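3.2 The workroom and how it was kept
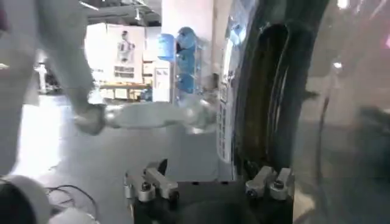
Figure 2. The workroom at Kulside, with its light gray floor and a thick white pillar that rises all the way to the ceiling.

When we first began asking people at Kulside what they thought of the place where they spent their days, we expected to hear about the work itself, and we were a little surprised (and, I should add, delighted) by how quickly the talk drifted to floors, cables and light. Almost everyone had an opinion about the floor. A pale surface shows every dropped screw, which people liked, and it throws the light back up at you, which some of them did not like at all, especially toward the end of a long afternoon.

The pillar in Figure 2 came up in our conversations more often than any single piece of equipment. Newcomers tended to see it as a nuisance, something to be walked around with a heavy box in one's arms, while those who had been there longer used it the way one uses a church tower in a small town. Things were "on this side of the pillar" or "behind the pillar," and a colleague looking for a missing tool would usually be sent off with no better directions than that! We heard much the same at Bruston, where a stairwell did the job, and at Paredes, where people steered by an old sink.

Cables were a different matter, and feelings ran warmer. Thin black cables lie curling on the floor in Figure 2, and on our visits to all 3 sites we found that loose cables were the thing people most often said they meant to deal with soon. Hortensia Toledo, who kept the diary for Kulside from the first week until the end of May, wrote 15 separate entries on the subject. Her entry for 2023-03-07 is worth giving in full: "Coiled everything by the door before lunch. Uncoiled half of it after lunch. Left the rest."

We came to think of entries like this one as a fair record of what tidying means in a shared room, where putting a thing away and having it to hand are forever pulling against each other. The diaries from the three sites hold 1,505 entries altogether, and those that mention tidying were coded by 2 readers using the Videx scheme set out in Section 2. Where the readers disagreed, they went back to the diary keeper and asked her or him what had been meant, and the answers are taken up in Section 4.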